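3.2 Collecting demonstrations

All demonstrations were recorded by remote control. The operator moves two small leader arms, and the two follower arms in the cell copy their joint angles. Three operators took part, and each had an hour of practice before any of their runs were kept. We recorded 409 runs of the two-arm tasks and threw out 28 in which an arm stopped on a torque limit, leaving 381 for training.

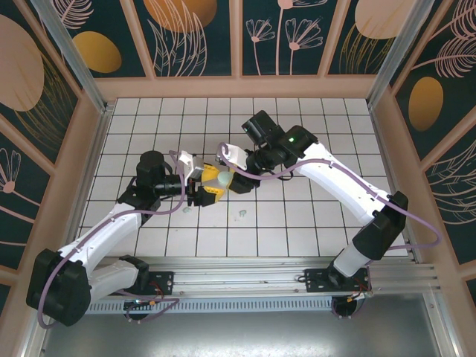
Figure 3. The follower arms during a two-arm demonstration.

Two-arm tasks were harder to teach than one-arm tasks, mostly in the timing of the grasp. Operators tended to close one gripper fully before bringing in the other, and the object then turned in the fingers. We asked them to bring both grippers to the object first and close them slowly together. With both arms mounted on one rail and working over the same patch of tiles, as in Figure 3, the wrists come close to each other in every run, so we also capped leader speed whenever the two grippers were near each other. Objects with rounded sides, like the pale green one held there, took the most attempts. The operators had no force feedback and had to judge contact from sight alone.

Runs lasted around 200 time steps. We did not trim pauses, although Vanhove and Rowlands (the two slower operators) often stopped before the second grasp. Section 4.1 compares policies trained with and without their runs.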